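Limescale, a kettle and a hardness test

14 Nov 2022

The water in our part of Poden is hard. The supplier's page says so and gives one figure for the whole district, so I bought a drop test kit and measured it at the kitchen tap. The result was 300 mg/l as calcium carbonate, repeated the next morning with the same outcome.

At that level, scale is mostly a question of temperature. Dissolved calcium bicarbonate breaks down as the water warms and leaves calcium carbonate on whatever surface is hottest. Above 60 degrees the process speeds up noticeably. A kettle goes past that point every time it is used, and so it furs up long before the taps do.

I have tried two ways of clearing it. White vinegar, diluted by half and left overnight, works but the smell stays through several rinses. Citric acid is better: 10 g per half litre, warm water, 4 hours. Do not boil citric acid solution in a badly scaled kettle. It foams, and at high temperature it can form calcium citrate, which is harder to shift than the scale was.

The Hoso filter jug brought the reading down by a little over half when the cartridge was new. I tested it weekly from January and by the fifth week the filtered and unfiltered water needed the same number of drops. We drink more tea than the instructions allow for.

Outside surfaces are a different problem. Splashes dry in place and leave a chalky ring, and grooves are worse than flat panels because the water sits in them. A damp cloth with a weak citric solution is enough on smooth plastic. Keep it well away from marble — acid etches the polish and the mark does not come out. 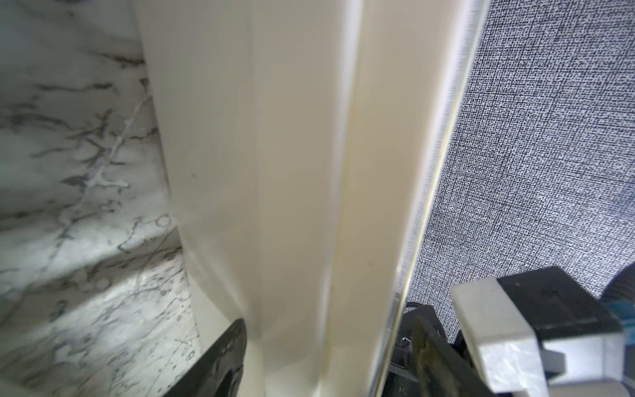
Glossy cream surface with a shallow groove, the sort of place where splashes collect.

I looked at a softener from Faven as well. It needs a drain connection and a salt delivery, and the cupboard under our sink has space for neither. For now it is citric acid on the first weekend of the month, and I will test the tap again in January to see whether the figure moves with the season.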